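Keane Dining Table and Bivar Plate Range

Furniture and tableware for canteens, training kitchens and community dining rooms

The Keane table is supplied by Elteo to schools, residential homes and public dining rooms. It is a plain table in pale softwood, built from glued strips and finished with a clear hard-wax oil. Knots and changes in color between one strip and the next are a normal part of the material and are not treated as defects. Customers who require an even surface should ask for the painted version when ordering.

Table details

Seats: six, or eight with the extension leaf
Delivery: 14 working days from confirmation of order
Assembly: included on orders of 16 tables or more
Care: wipe with a damp cloth, dry along the grain, re-oil every January

Standing water should not be left on the surface. Light scratches may be sanded by hand with fine paper and oiled again the same day. Replacement legs and fixings are held in stock – please quote the order number when writing.

The Bivar plate

The Bivar plate is round, with a raised rim and a shallow, flat base. It is offered in white, gray and a muted teal blue. The teal has been the most requested color for use with the Keane table, and sample plates may be borrowed for up to two weeks before an order is placed. Plates are sold in boxes, with a minimum order of 200 pieces for institutions. Mixed colors are accepted within one order, though each box contains a single color.

Prices and orders

The Keane table is priced at $1,995, excluding delivery. Plate prices depend on quantity and are given on request. Orders for tables are handled by Saoirse Noonan, and orders for tableware by Catríona Ó Súilleabháin. Both may be reached through the Elteo contract sales office.

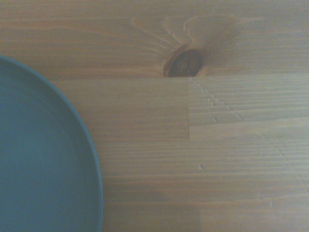
Tables and plates ordered together are delivered in one shipment wherever stock allows. Prices were last revised on Jun 27, 2024.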